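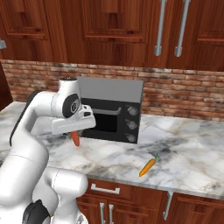 Simulated kitchen, toaster oven task: one carrot in the gripper, another on the marble counter. Render: Zeltinance

The fault first showed up as a good score. On 24 August 2023 the manipulation group at Zeltinance ran its kitchen policy through 77 simulated episodes and logged only 5 failures. Rasa Lepik, who maintains the evaluation code, replayed the passing runs anyway and found 14 in which the arm had pushed its gripper housing into the toaster oven while holding the carrot.

None of the 14 had raised a collision flag. The simulator, an in-house build called Culloso, computes contact between the arm and the appliances from simplified meshes. An update earlier in August had replaced the oven's mesh with a box 3 centimeters shallower than the visible body. The arm could enter that margin without registering any force at all.

"The success check asked where the carrot was," Lepik says. "It never asked where the wrist had been."

On hardware the same motion would have loaded the wrist joint against a fixed metal body. The group's real arm stops on a torque limit, but the limit is set high enough for opening heavy doors, and Lepik's estimate is that the oven would have moved before the arm stopped. The planned transfer to the lab kitchen was put on hold the same evening.

The refrigerator tasks had to be checked next. Reaching past an open door toward a shelf or a drawer leaves the arm little clearance, and the elbow can make contact while the fingers are still in free space. Culloso had been reporting contact for the fingers and wrist only. Elbow contact was computed, then dropped by a filter meant to keep the logs small.

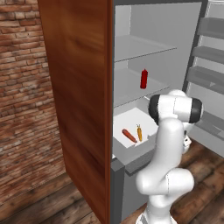 Two changes and a rerun

The oven mesh was rebuilt from the visible geometry, and the filter was removed. A separate monitor, Jota, now compares every link of the arm with the rendered surfaces and fails an episode on any overlap – whatever the task score says. It adds compute time to each run, and Lepik has declined requests to make it optional.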